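Ticket 431
Subject: Gray dolphin, finish marks on underside, and loose items on carpet
Opened by: Enikő Szalai
Product: Clunusow display dolphin, dark gray gloss
Room: Plendedov, carpeted room
Status: Open

Reported problem

The dolphin has what look like white blotches on the pale part of the underside, close to the snout. Boros support has already told me by phone that this is "normal for the finish." I'd like that in writing, with something to back it up. I was told the same about the last one, and that one went back after a month with a patch you could feel with a fingernail.

The second complaint is the room. Small things keep ending up on the carpet and staying there. I've asked twice for the floor to be cleared before anything with a gloss finish gets handled in there, and both times I was told it had been done.

Reply from Boros support (Elham)

Thanks for the details. White spots on a gloss curve are nearly always glare. Please turn off any direct light, wipe with a dry soft cloth and look again from the side. If the spots move when you move, it's reflection. We would also suggest checking the carpet for anything the item could be set down on by mistake.

Customer note, September, 2:10 p.m.

I don't love "nearly always." But fine, I went through it. Pictures of the dolphin and the carpet are attached.
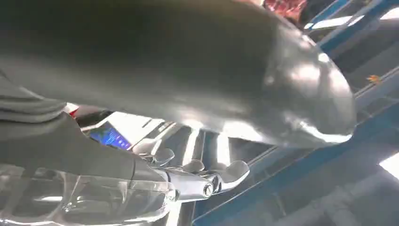
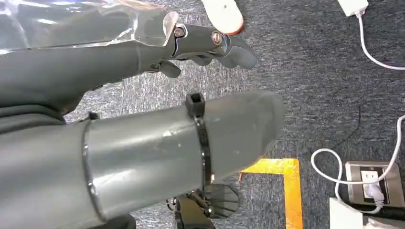

Step 1. Rule out glare

The spots near the snout are in strong light in the picture, and I'll concede they look like glare there. The silvery band along the lower edge also looks like plain reflection. What the picture can't tell me is whether there's a mark under the bright spots, and I don't see how support can tell either.

With the overhead light off, most of the white went away. One dull area stayed put whichever side I looked from. It's small, 2 millimeters across at most. Support's test says a spot that doesn't move isn't reflection, so I'm holding them to it.

Step 2. Wipe down

Dry cloth, no cleaner, as instructed. No change to the dull area. I was then told to try a damp cloth, which contradicts the care sheet I got with the dolphin (dry only). I haven't done it and won't until somebody explains which one is right.

Step 3. Check the dark side

The upper left part is so dark in shadow that I wouldn't trust a picture for scratches. I went over it by hand instead and found nothing. No complaint about the top.

Step 4. Floor

There's a small white plug adapter on the carpet with its cable still on it, and a white thing with an orange-red rim that could be a lid or the bottom of a shoe. I was assured the floor had been cleared. It plainly hadn't. The speckled gray carpet hides crumbs and staples well enough without people adding to it.

I've asked for the adapter to be moved off the floor and the cable put away. The reply was that a storage bin is on order. I don't see why an adapter needs to wait for a bin.

Step 5. Cost

Boros quoted $70 to polish out one spot, "if it is a spot." I'm not paying for a repair they won't confirm is needed. If it's a fault in the finish, it's theirs.

Reply from Boros support (Elham)

We understand the concern. We've gone back to Clunusow about the care sheet and asked whether the damp cloth advice applies to the gloss version. Please hold off on wiping until we hear. The polishing quote is on hold too. Could you send a close-up of the dull area with the overhead light off?

Customer note, 4:45 p.m.

Close-up sent. I've put a strip of paper next to the spot for size. The last ticket sat for 19 days between replies, so I'm asking now for a date on this one.

As for the floor, I'll look again tomorrow morning before anyone tells me it's done.

Open items
Written answer on dry or damp cloth: waiting on Clunusow
Decision on the dull area: waiting on Boros
Adapter and cable off the carpet: not confirmed
White item with orange-red rim: owner not found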